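Search this repository
Go

# Tevar Tabletop Weighing Set

Data card for the portion-weighing subset of the Tevar collection. Covers small measuring jobs done on a kitchen scale: placing a container, taring, dispensing, reading the result. Companion subsets (Sallard for folding, Costa for sorting) have their own cards.

## Contents

- 3711 clips in total
- 1319 with a weighing container on the platform at the start
- 821 with a squeeze bottle in the work area
- Labels in `labels.csv`, one row per clip

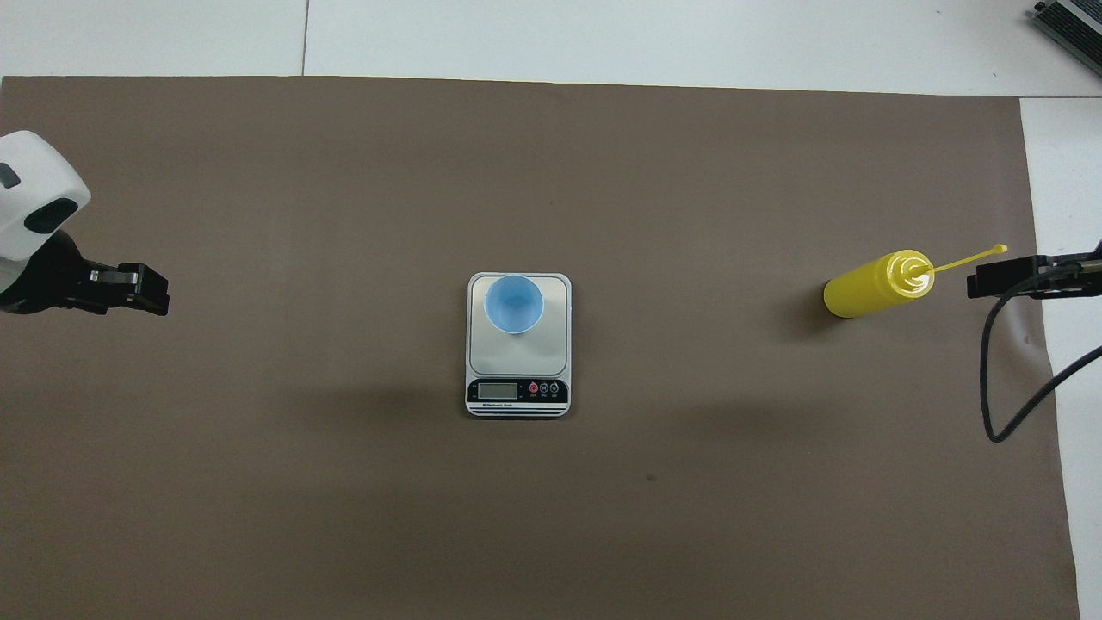 Container state is labeled at the first usable moment of each clip and not updated afterward. Allowed values are `empty`, `filled` and `unknown`. A light blue cup on the platform with nothing in it, as on the taupe mat layout, gets `empty`. The display has its own field – a screen with no legible digits is entered as `blank`, never as zero. Bottles lying on their side are marked `side` in the `pose` column, with the nozzle direction in `pose_dir`.

## Known issues

Container labels from the Lilldale batch were entered before `unknown` was added, so doubtful cases there may be marked `empty`. Weights are in grams throughout. Liquid type is not recorded.

## Changes in version 2

- `pose_dir` added
- Duplicate rows removed from `labels.csv`
- Display field split from container field – old scripts reading `state` will need a new column name

Last updated: June

Contact | Copyright Tevar | Back to top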